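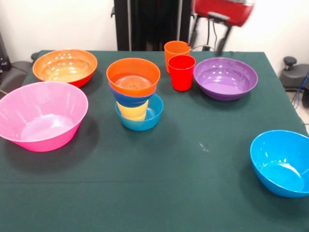

Meu filho de 12 anos joga num clube de basquete do bairro e o treinador quer levá-lo para um torneio de verão em Stinby, em dezembro. Como funciona a inscrição? Precisa ser federado ou basta a carteirinha do clube?

Orhun Sarıgül

Basta a carteirinha do clube, desde que o atleta esteja na lista que o treinador manda para a organização. Federado só é exigido do sub-15 para cima. Leve documento com foto, autorização assinada pelos pais e atestado médico do ano. No ano passado a taxa foi de 439 por equipe, dividida entre as famílias.
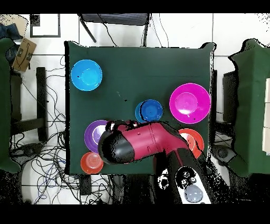

Şükran Kurtuluş

Discordo em parte. Minha filha foi pelo Vinddale e pediram também o comprovante do seguro esportivo. Sem ele ela não entrou no primeiro jogo. Confirma com o clube antes de pagar a viagem.

Outra coisa: são cinco jogos em três dias, e no domingo a final começa às 9 da manhã. Quem mora longe dorme lá.

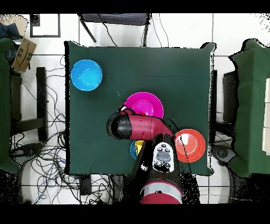

O alojamento da escola é gratuito, mas cada um leva colchonete e roupa de cama. O café da manhã está incluído, almoço e jantar não. Nós almoçamos no Tatlı, do lado do ginásio, e deu certo. O elenco é de no máximo 12 jogadores e todos precisam entrar em quadra pelo menos um quarto por jogo, então vale a pena mesmo para quem é reserva. 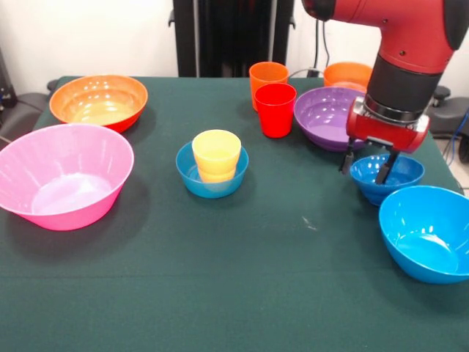 O prazo para trocar nomes na lista acaba uma semana antes. Depois disso, só com lesão comprovada.

Barış Taşdemir

pergunta pro treinador, cada ano muda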